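Setting powder and the two-hour face

Loose setting powder is sold on a simple claim: it keeps foundation in place. How long depends mostly on the amount used and the time allowed before it goes on. The Skallomden salon in Lovbridge tested this in April with 36 clients, each wearing the same liquid base.

Half were powdered at once. The rest waited 90 seconds, then had powder pressed in with a damp sponge.
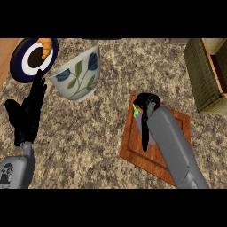

Swanepoel objects that a damp sponge lifts as much base as it fixes, and prefers a dry puff on the nose and chin only. On oily skin the salon's notes agree. On dry cheeks they do not: the puff left visible patches within 2 hours.

Shade matters less than texture. Prakitz 609, a translucent powder milled very fine, left a pale cast under flash when applied heavily. A thin layer did not. Under the eyes, use what remains on the brush after the forehead is done.

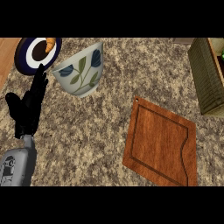
Plate and bowl on a speckled granite worktop.

Brushes should be washed weekly in mild soap and dried flat. Sponges need washing after each use.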